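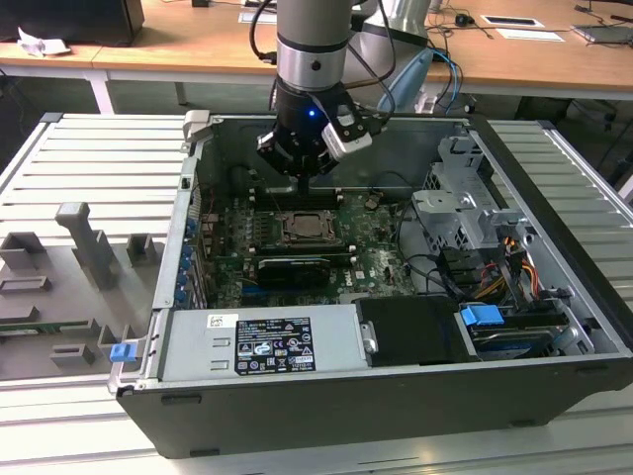

Old office desktop as a home for our choir recordings: worth it, or money down the drain?

Skastside Community Help > Home Computing > Storage and Backup
Posted October 3, 2022 by altosection55

Hi all! Our choir has been recording its own concerts forever, first on cassette, then on minidisc, then on whatever phone was closest to the stage. In September I said yes to looking after the whole pile and I am having the best time with it. So far I've copied 66 tapes and there's a closet full still to go.

Right now everything lives on my laptop and one external drive that makes a noise I don't love. A friend at work offered me a retired desktop tower for free. I'd like to put it in the hall closet, add a couple of big drives and let the other singers listen from home.

What I can't figure out is whether an old machine is good enough, how to keep the files safe, and what format to save in. I've been using WAV and the files are huge. I'm comfortable with a screwdriver but I've never built anything. The budget is small (we sell cookies at the interval).

tapehisslover

Yes, do it! This is my favorite kind of project. Playing music files to a handful of people is nearly nothing for a computer to do, so a tower that feels slow for office work will be perfectly happy. Spend the cookie money on drives.

Before you buy anything, take the side off and look. Unplug it first, lay it flat on a table with good light and find out how many drive bays and spare drive connectors there are. Office machines are sometimes stingy with both. While you're in there, blow the dust out of the heatsink and the power supply. Outdoors, if you like your carpet.

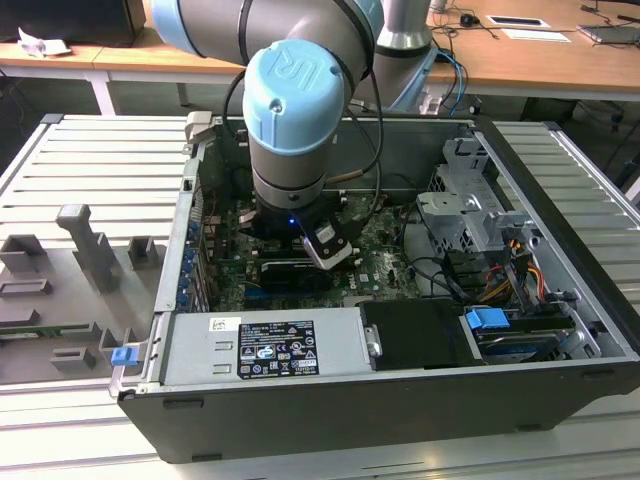 Open tower on its side, with a green Dell board.

On format: use FLAC. It's lossless, so you get back exactly what you put in, and the files come out a lot smaller than WAV. Keep the FLACs as your masters and make MP3s for people to download onto their phones. There are free programs that will convert a whole folder while you have dinner.

And please, please write down what's on each tape as you go! Date, hall, conductor, soloists, which side, anything scribbled on the card. Put it in a plain spreadsheet and use the same number for the row, the file and a sticker on the cassette. I did 55 of my uncle's dance band tapes without numbering them and had to listen to the lot again. (Lovely tapes, though. I'd do it again.)

If the machine runs hot, you may want to lift the cooler and replace the thermal paste. It dries out with age.

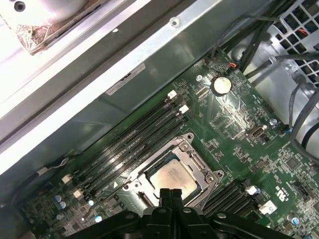
It's a cheap little job, and the nice part is that you only need a small blob. Wipe the old stuff off with isopropyl alcohol and a lint-free cloth, let it dry, put the new paste on and tighten the cooler screws a bit at a time in a criss-cross. If the temperatures are fine, leave it alone and go enjoy your tapes.

grudonroadgarage

get an SSD for the system, keep the music on the big drives. mine went from 5 minutes to start up to hardly any. also check the memory, two matching sticks if you can

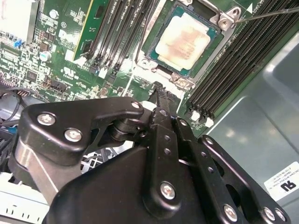 Processor and memory slots under the gripper.

closets get warm btw, leave the door open a crack

neltard_library_basement

Great advice so far, and I'm so glad someone is saving these! I want to add the dull part, which is backup. Two drives in the same computer will help if one of them dies. They won't help with a burst pipe, a burglar or somebody deleting the wrong folder. Keep one full copy on the tower, one on an external drive, and one at somebody else's house. We swap ours at rehearsal: one drive goes home, the other comes back.

Retire the noisy drive now. Copy everything off it today if you can, then check that the copies open and play all the way through.

For listening from home, I'd start small. Put the MP3s in a shared online folder with a password and keep the tower off the open internet until you've read up on it. Our group of 6 has done it that way for years and it suits everyone, including the basses.

One more thing: ask your singers and soloists before you share the recordings outside the choir, and check on the newer pieces, which may still be under copyright. The Okeke Hall archive group has a simple permission slip they'll let you copy if you ask at the desk.

altosection55

Thank you!! Just ordered two drives and a roll of stickers. Tape one is the spring concert with the thunderstorm in the middle of it, and you can hear every clap.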